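Cleaning and sealing speckled stone

Wipe up spills the same day. Coffee, wine and lemon juice are the worst for marble and stones like it, and they leave a dull mark that no cleaner will lift.

For everyday washing use warm water and a drop of dish soap. Rinse, then dry with an old towel. Skip vinegar – it etches.

Oil stains need a poultice. Mix baking soda with water until it spreads like peanut butter, cover the stain, tape plastic wrap over it and leave it overnight. Scrape it off with a plastic card. Old stains can take three or four rounds.

Test the sealer once a year, in March if you need a date to remember. Put a spoonful of water on the stone and wait ten minutes. A dark spot means it is time to reseal. Thin coats work best, and buff off what hasn't soaked in.

Tile grout below the stone gets the same soap and a stiff toothbrush. Do the corners first. 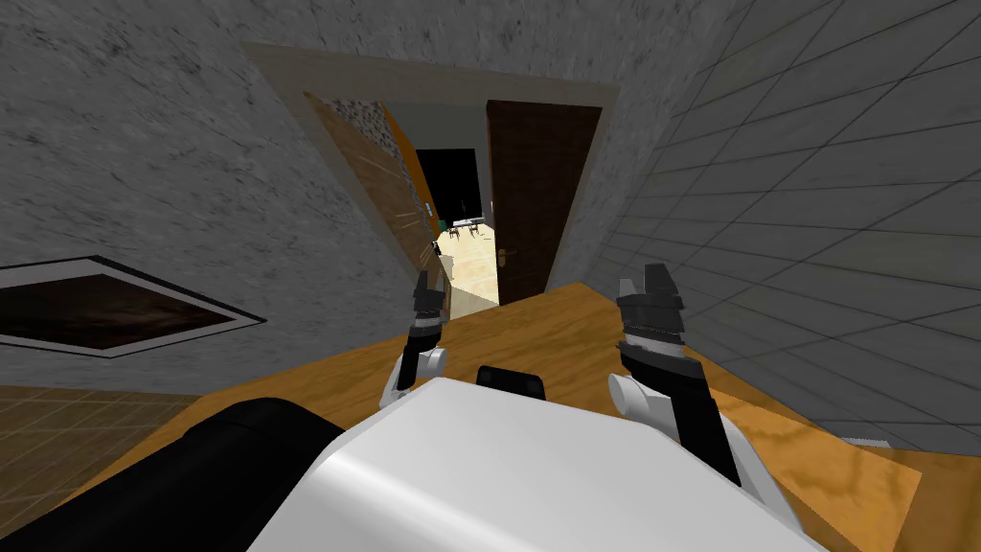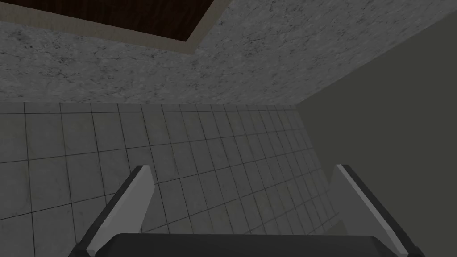
Two renderings: the open doorway (first), and speckled gray stone with a tiled wall (second).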